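MURHAM TABLETOP ARM KIT — ACCEPTANCE AND SAFETY CHECK
Kit under review: Hindik arm, white printed links, supplied by Birnham
Date: Jan 30, 2023
Hours on unit at start of check: 178

1. Base clamp torque and table movement — PASS
Comment: No shift at full reach.

2. Emergency stop, power cut to all joints — PASS
Comment: Arm drops when power is cut. Keep hands out from under it.

3. Servo cable routing — PASS WITH COMMENT
Comment: The loop over the upper section is wide. Add a clip before the July service.

4. Wrist horn plate, four screws — PASS
Comment: Recheck after 600 cycles.

5. Fixtures on table — PASS WITH COMMENT
Comment: Plates and tray are held with tape. Acceptable for review, replace with locating pads for daily use.

Items 3 to 5 were checked with the arm set up for the cube sorting task.
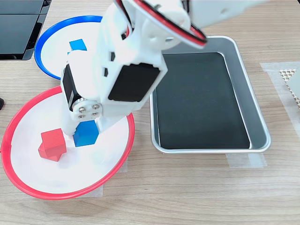 Fig. 1. Gripper over blue cube, red-rimmed plate. Steel tray at right, empty.

6. Gripper fingertips, cracks or wear — PASS
Comment: Inspected with power off. Light scuffing on one tip.

7. Servo temperature after 15 minutes of sorting — FAIL
Comment: Wrist servo went over the limit in the kit manual. Retest at reduced speed.

8. Printed links, layer separation — PASS

9. Spare parts against packing list — OPEN
Comment: One horn plate missing. Birnham to supply.

Result: not released. Items 7 and 9 to be closed first.

© Murham Equipment Review | 2064 Maldonado Road | Contact | Back to top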